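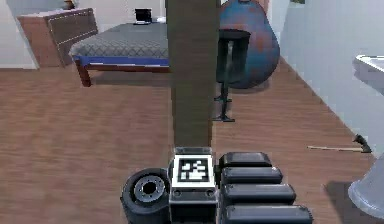

How a Robot's Software Finds, Plans and Moves

Prudel Science Pages: Machines, Part 2
Page last checked: 8/10/22

A robot that picks things up needs motors, joints and a gripper. It also needs software. Software is a set of instructions that a computer follows. This page explains the software in a home robot, and how it is tested in a pretend house before it runs a real machine.

Words to know
Simulator: a program that makes a pretend world and works out what happens in it.
Perception: turning camera pictures into facts about the world.
Planning: choosing a path or a list of steps.
Control: sending orders to the motors and checking the result.
Gripper: the part of a robot that holds things.
Marker: a square pattern of black and white blocks that a computer can find easily.

The pretend house

The simulator used on this page is called Tanberg. It draws rooms, floors and furniture, and it draws the robot too. Every object in Tanberg has a shape, a size and a weight, all stored as numbers. If the robot pushes a stool, Tanberg uses those numbers to work out whether the stool slides, tips or stays where it is.

Tanberg works in small jumps of time called steps. In each step it does the same jobs in the same order. It reads the orders sent to the motors. It moves each joint by a tiny amount. It checks which objects are touching. Then it draws what the robot's camera would see from its new place. One test at the Siliņa Centre runs for 3,000 steps.

A pretend house has some useful features. A test can be stopped halfway and started again from the same point. The furniture can be moved by changing a number. A dropped jug can be put back on the table at once, with no pieces to sweep up.

Perception: what is there?

A camera picture is a grid of coloured dots called pixels. A pixel does not know that it is part of a bed. The perception software has to group the pixels and give each group a name.
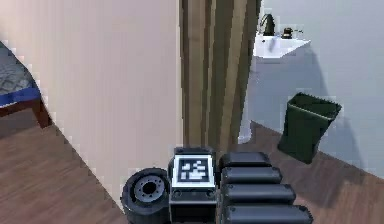 Edges are a good place to begin. An edge is a line where the colour or brightness changes quickly. The side of a door frame makes a long straight edge. So does the line where a wall meets the floor. The software collects these lines and compares them with shapes it has learned.

Next comes distance. A bin that is close takes up more pixels than the same bin far away, so size alone can mislead. Many robots use a depth camera as well. This gives every pixel a second number, the distance from the camera to whatever is at that point. In a simulator the distance is already known, and the software can be marked against the correct answer.

Markers help with one special problem: where is the robot's own gripper? The pattern on a marker is stored in the computer beforehand, along with its true size. When the camera sees the marker, the software measures the four corners. A square seen from straight in front has four equal sides. A square seen from an angle looks squashed. From the amount of squashing, the software works out how the marker is turned and how far away it is. The marker is fixed firmly to the robot, so finding the marker also tells the computer where the part beneath it is.

Planning: which way to go?

The planning program is called Cillamell. It does two jobs.

The first job is to split a task into steps. "Fetch the cup" is too big for a motor to understand. Cillamell turns it into a list:

1. Go to the table.
2. Look for the cup.
3. Move the gripper near the cup.
4. Close the gripper.
5. Lift.

The second job is to find a path for each move. Cillamell begins with a map of the space around the robot. Places with something solid in them are marked as blocked. The rest are marked as free. It then tries possible paths and throws away any that pass through a blocked place. Of those that are left, it keeps the one with the lowest cost. Cost is a score. Long paths cost more than short ones, and paths that pass very close to an object cost extra.

An arm is harder to plan for than a toy car. The elbow and wrist take up space too, so the whole arm must stay clear and not just the tip. Cillamell is allowed 15 seconds to find a path. If it has found none by then, it reports a failure and the robot stays still.

Control: moving and checking

A plan is only a list of positions. The control software must make the motors follow it.
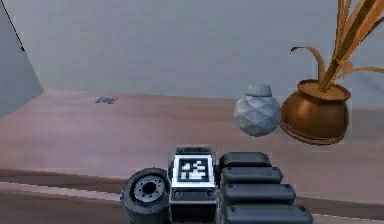

It does this with a feedback loop. Each joint has a sensor that reports its angle. Suppose a joint has been told to turn to 65 degrees and the sensor says it is at 63. The difference is 2 degrees, and this difference is called the error. The software sends a push to the motor to make the error smaller. Then it reads the sensor again. A big error gets a big push and a small error gets a small one, so the joint slows down as it nears the right angle.

If the push is too strong, the joint goes past its target and has to come back. It may then swing to and fro. If the push is too weak, the joint may stop short. Choosing the right strength is called tuning. Engineers do much of their tuning in the simulator before they try it on real motors.

Closing the gripper uses a loop as well, but here the software watches force along with position. A tomato needs a gentle grip. A heavy pan needs a firmer one. The limit for each object is kept in a table of numbers.

Setting up a table test

A table test uses objects of different shapes. A round body can roll. A flat tool lies close to the surface and gives the gripper little to hold. A tall object can hide the one behind it, and the perception software then has only part of a shape to work with.
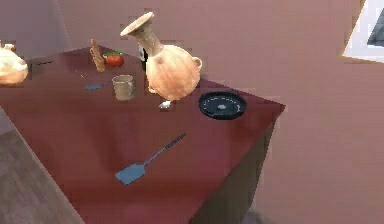
Objects on a table in the simulator, including a terracotta jug, a tomato, two blue spatulas and a black pan.

Try it yourself

Put a mug, a spoon and an apple on a table. Ask a partner to close their eyes and be the robot. You are the planner. Give orders one at a time, such as "hand left, one finger width" or "hand down, stop". Your partner may do only what the order says. Write down each order that had to be corrected.

Then swap places and use the same list again, with the mug moved to a new spot.

Next part: Wheels and Turning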